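I want to write a small thread on the pose tracking in our handheld gripper setup, because two people asked me in February and I gave both of them a bad answer.

1/ Each gripper has a cube with markers on top. From the markers we get the pose of the cube, and from the cube we get the pose of the fingertips by a fixed transform. Simple on paper. Almost all of my problems lived in this fixed transform.

2/ The first version of Loltetano (our tracking package) solved every face of the cube separately and took the average. Please don't do this. When a face is seen at a steep angle, the solver can flip between two answers, and the average of a right answer and a flipped one is a pose that never existed.

3/ Now we put the corners of all visible faces in one problem and solve one time. Flips went away in nearly all recordings. The ones which remain are when only one face is visible, and for these we keep both candidates and let the smoother decide.

4/ The smoother looks at a window of 11 frames. I tried longer windows. The curves became beautiful and the moment of closing the fingers became wrong. The policy then learned to close late. It took me too many evenings to understand that my nice curves were the reason.

5/ Time sync. The head camera and the grippers have different clocks. Washington Assunção wrote the part which estimates the offset: it compares the rotation speed from the gripper's sensor with the rotation speed from the markers and slides one over the other. For this you need some motion, so we ask for a small wrist shake at the start of every episode.

6/ Before the sync, one of our sets had an offset of 78 ms. You cannot see it by eye in the replay. You can see it very well in the training – the robot hesitates before each grasp.

7/ Latrice Villanueva asked why we don't filter bad episodes by hand. We did, for the first 1008. Then the set passed 3000 and I wrote a checker. It rejects an episode if the two grippers pass through each other, if a pose jumps faster than an arm can move, or if the cube is lost in the moment of contact.

8/ The last rule is the most strict one and I am still not sure about it. Flat soft packs are the hard case, as both hands come low and close together and one cube can hide the other. If I reject all of these, the planner never sees how two hands share one object.

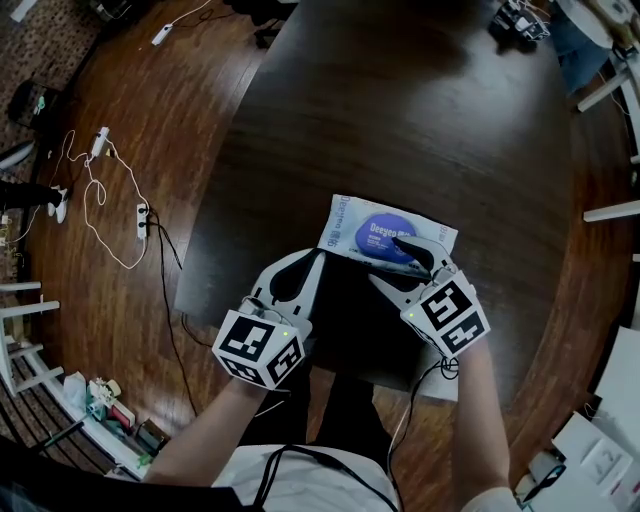
9/ So my plan for the next version is to give each frame a confidence and pass it to the training as a weight, and to reject the whole episode only when the confidence stays low during the grasp. Code is in the Altov branch, not merged yet. If you try it, please send me the logs also when it works.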